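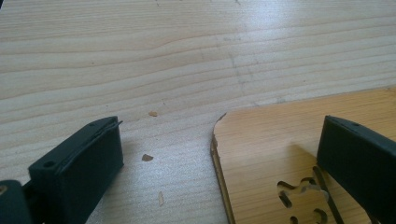

Pludgate workshop changes its bench cleanup routine

9 Oct 2026

The Pludgate woodworking shop now requires tables to be cleared of chips and splinters before each change of users. Small pieces on pale wood are easy to miss, especially under glare, and can scratch a workpiece slid across them.

Users should brush along the grain, then vacuum - compressed air is not allowed. Evangelia Papadakis, who runs the shop, said the routine adds 2 minutes per table. It was tested in September.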